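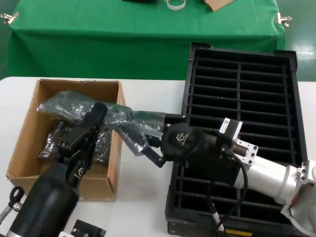 I've had the Petchrat slotted tray on my packing table since August, and I figure that's long enough to have opinions. I sell small electronic parts out of a spare room, mostly boards and connectors that come to me in bulk cartons, and for years my system was no system at all. Stuff arrived in a box, I dug around in the box, I put things in a different box. If you've ever unpacked parts that ship in those big crinkly plastic bags, you know the routine: the plastic comes up over the back of the carton, you pull on it, it stretches out shiny and wrinkled in your hands and there's still more of it down inside. The bag is always three times bigger than the thing in it! So I wanted somewhere for each piece to go the second it came out of the wrapping, and that's what this tray is for.

It's black plastic, rectangular, with a rib running down the middle the long way and a whole bunch of slats going across, so you get two columns of narrow slots. You stand your parts up in them like toast in a rack. I paid 18 dollars from Boledier, who had it here in four days, and I bought a second one a month later, so that tells you something.

What I like most is how fast it makes the boring part. Carton on the left, tray on the right, bag out, part out, into a slot, next one. My last big delivery was 300 pieces, and I got through it in one evening with the radio on (it used to eat a whole weekend, and I'd still find strays under the couch). Anything I haven't checked yet goes in the near column, anything checked goes in the far one. I don't label them, I just remember.
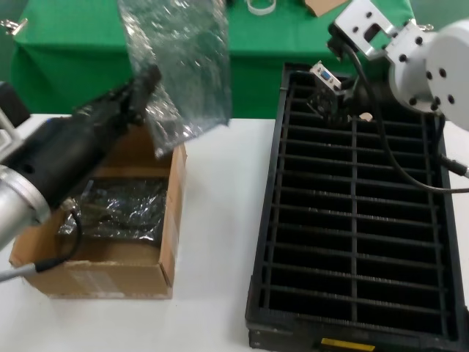

Now the gripes. The slots are all the same width, and they're narrow. Flat boards slide right in, but anything with a chunky connector wants to lean, and if there's a cable attached you have to decide where the cable goes, which is usually across the neighbors. I've taken to draping the cables all to one side. It looks messy but they don't tangle much. I'd happily pay a few dollars more for a version with a wide column and a narrow column. Are you listening, Petchrat?

The other thing is that it's light. Lean on one end and it skates across a smooth tabletop. I stuck 15 cents' worth of rubber dots under mine and that fixed it completely, so I'm only taking off half a star for that one.

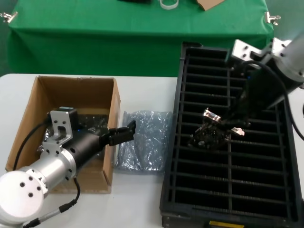
Carton, clear package and black slotted crate lined up on a white tabletop.

I should say something about table space, because the tray isn't small. Mine takes up a good chunk of the work surface, and once you add a carton with its flaps open and a flat package or two, you're out of room. I ended up putting a second table behind the first one just for the in-between junk. It has a green cloth over it, held on with binder clips (best dollar I ever spent, the cloth used to slide off every time I reached for something). Small things don't roll as far on cloth, and they don't make that awful clatter either.
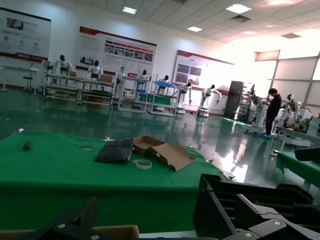
That back table is where the tape lives, plus bits of foam and whatever cardboard I haven't broken down yet. I tried the Grurkance desk caddy for all that and sent it back. Too many tiny cups, and a roll of tape didn't fit in any of them. A bare stretch of cloth works better for me, and it's free.

Cleaning the tray is easy enough. The slots do collect dust at the bottom, and a dry paintbrush gets it out. I ran mine under the tap once and then had to wait forever for the corners to dry, so stick with the brush.

Would I buy it again? I already did, see above. If you've got flat parts and a decent sized table, go for it. If most of what you handle is bulky, try the open bins from Fostport, they cost a little more but they'll take anything you throw in them. Four and a half stars from me, and I'll update this if the slats start cracking.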